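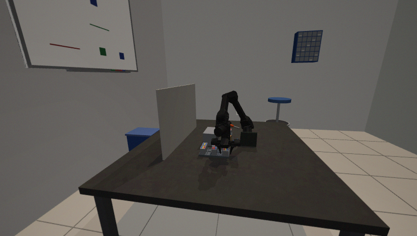
Black robot arm on a dark table. Computer rendering.

Open day at the Skalon mining hall, Flelness
By Doina Janevski

I have kept a small amount of bitcoin for several years and I had never seen a mining machine in real life. When Skalon announced an open day at their hall in Flelness in February, I wrote my name on the list the same evening. My colleague Tihomir Dimitrov came with me. He does not own any coins and he does not want to, but he used to work in electricity distribution and he was curious about the cables.

From Talpur the bus takes 38 minutes. The stop is by the old paper warehouse, and from there you walk along a road without a pavement, so please take good shoes if you go. There was one small sign for the open day, on the wrong side of the roundabout. We arrived at ten past nine and were given a badge, a yellow vest and foam plugs for the ears. Phones had to be put in a grey bag which was closed with a plastic strip. I was a little disappointed by this, but we were told about it in the email.

We were divided into groups of 14. Our guide was Pramila Pathak, who is responsible for the operation of the hall. She started in a meeting room with a short talk about what the company does, and what it does not do. Skalon does not sell coins and does not give loans against coins. It rents places on shelves to people and companies who own mining machines, it gives them power and cooling, and it also runs a number of machines for its own account. The customer pays for the kilowatt hours and a monthly fee for the place. If the machine stops, somebody from the hall will restart it without charge, but a repair costs extra.

Then we went in. I had read many times that it is loud, but reading is different. Even with the plugs you feel the fans in your chest. The air goes in along one long wall and comes out on the other side, and between them is a row of doors which must never be left open, as then the warm air comes back. On the warm side it felt to me like standing behind a bus. We stayed there perhaps two minutes and I was happy to leave.

Ms Pathak explained by shouting, and later she repeated everything in the corridor. The hall has space for more machines than are in it now. After the last halving, she said, a part of the customers with older models took them away or simply stopped paying, and 70 machines are still standing in a store room while the company tries to reach the owners. I asked what happens to them in the end. According to the contract they can be sold after a notice period, but the price for such old models is so low that it hardly pays for the work of writing the letters.

Tihomir asked his question about the cables. He wanted to know what the hall does when the network operator needs the power for something else. I did not understand all of the answer, but I try to write it correctly. Skalon has an agreement under which it switches off parts of the hall when it is asked, and for this it gets a lower tariff. The machines of customers with the cheapest contract are switched off first. Customers with the most expensive contract are switched off last. Tihomir said to me afterwards that this is quite normal for industry, and that he would like to see how often it is really used. There was a screen with the switching of the last month, but it was in the control room and we saw it only through the glass.

At eleven there was coffee and a talk by Hongmei Xia about mining pools. This was for me the best part of the day. She drew everything on a whiteboard. I knew that a single miner has almost no chance to find a block alone, and so the miners join a pool and share the reward. I did not know how many different ways there are to share it. In one way the pool pays you a fixed amount for your work also when it finds nothing, and takes a higher fee for carrying this risk. In another way you are paid only when a block is found, and you may wait. She also talked about transaction fees, which become more important each time the fixed reward is cut in half. Somebody asked if she believes the fees will be enough in twenty years. She said she does not know and that she would be careful with any person who says that he knows.

A man in the front row wanted to discuss the price of bitcoin at the end of the year. She did not want to.

There was also a table from Jidum, who make hardware wallets. Tracey Tunstall showed us how to restore a wallet from the written words, with a test wallet that had nothing in it. I did it myself, slowly, and made a mistake in the ninth word, and the device refused it. I think everybody who keeps coins should do this exercise once. I have had my own words on paper for years and never tried if I can read my handwriting. (I have now tried. One word was difficult.) She did not push anybody to buy, which I liked. I did not buy.

The last part was questions with Ms Pathak. People living in Flelness had come too, and their questions were mostly about noise. A woman from the houses behind the warehouse said that on quiet nights she hears the fans with her window closed. Skalon plans to build a wall of 300 metres on that side, and to change the fans on the outlet to larger ones which turn more slowly. The woman asked for a date. Ms Pathak said the building permit is not there yet and she would not promise a date without it. I do not think the woman was satisfied, and in her place I would also not be.

Some practical points, if you think of going:

The visit is free but you must register, and they check your identity card at the door.
Wear something thin under your coat. The entrance is cold and the warm side of the hall is very warm.
There is coffee and biscuits, but no lunch. The bakery near the bus stop closes at one.
Children under twelve are not allowed in the hall.
Ask for the talk about pools when you register. The room is small and from our group three people had to stand.

Would I put a machine there? I calculated it in the bus with the prices from their sheet and with the machine which Tihomir found second-hand on his phone. With the coin price of that morning I would lose a little money each month, and with a better machine I would earn a little, but first I would have to pay for the better machine. So I will keep what I have and not mine. Tihomir wants to come again when the wall is built, to see the new fans. The next open day is not announced yet, and they said they will write to everybody who was on the list.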